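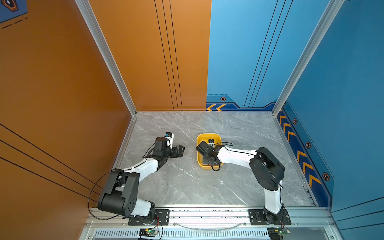 3.2 Trays and work surface

Reading time: 2 min

The sorting tasks were all carried out on a gray slab with a marble pattern, chosen after a short trial of plain surfaces. Fine white veins cross it diagonally. Fluler (who prepared the slab) offered a plain finish as well, but small pale parts were just as hard to find on that one, so we kept the patterned slab for the whole study.

Parts were presented in shallow trays. A yellow rectangular tray with rounded corners, resting near the middle of the slab, is shown in Figure 2. Square corners had been a nuisance in the July trial – washers settled into them and had to be tipped out. The rounded ones gave far less trouble and were easier to wipe down between sessions.

Wall colour was treated as part of the set-up. The left side is orange and the right side blue, with the change made partway along the back wall. Yellow stands apart from both, which helped when the session records were checked by eye.

In total 1230 sessions were recorded. Of these, 77 were set aside because the tray had been put back in the wrong place at the start. A further 900 were marked up by Tsion Feyisa using the Sandhu scheme, and the remainder were kept for the comparison in Section 4.

Figure 2. Work surface with yellow tray, orange and blue walls.

Tray position was noted at the start of each session and again at the end. Small shifts were common and are reported separately.

Related items
Skunix: notes on tray depth and corner shape
Storing small parts in the Miltivus workshop
Surface patterns and the sorting of pale objects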